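Cudetti Opens Registration for Winter Repair Courses in Utberg

UTBERG, December. The Cudetti adult school announces that registration is now open for its new winter program of home repair courses. The program offers 124 places in total, and it is open to every resident of the town who is 18 years or older. No experience is necessary.

The courses will be held in the former Henriques shoe store on Broramari Street, which the school has rented since the summer. Participants can choose between furniture repair, sewing and mending, bicycle care, and a short course on small plumbing problems. Each course has six evening lessons of 90 minutes. Lessons start at 6:30 pm.

The school decided to prepare this program after a survey among former students. The survey received 350 answers. Many people wrote that they throw away chairs, lamps and coats only for the reason that they do not know how to begin with the repair. Others mentioned that the nearest repair shop is now in another town, and that the bus does not go there in the evening.

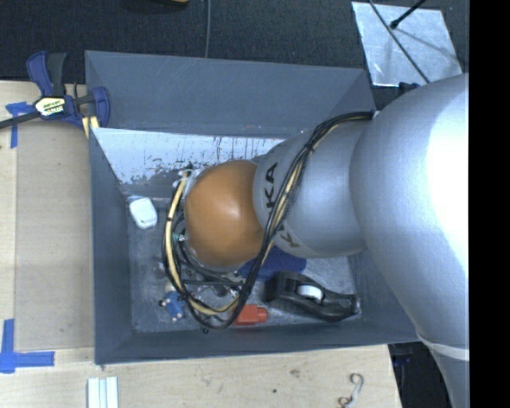

Hsiu-ying Chou remarked that she would have liked such a course many years ago, when she paid more for repairing a kitchen chair than the chair had cost. She added that she hopes the teachers will leave enough time for the students to work on their own things, and that the explanations will stay short.

According to the course plan, the first two lessons of every course are for learning the basic methods. From the third lesson, participants may bring one object from home. It should be possible to carry it by one person. Larger furniture can be accepted only after a talk with the teacher, as the storage room behind the shop is small.

Tools can be borrowed during the lessons without extra payment. Glue, thread, screws and sandpaper are included in the course fee. Special parts, for example a bicycle chain or a new faucet, must be bought by the participant.

The school has also collected a library of 900 repair manuals and pattern books. It will be open to participants one hour before each lesson. Some of the older manuals cannot be taken home, but copies of single pages are allowed.

Registration is possible at the school office every Tuesday from 4 pm to 7 pm. Places are given in the order of registration, and a waiting list will be kept for each course. Questions about the program can be directed to Tzu-hsuan Chu at the school office.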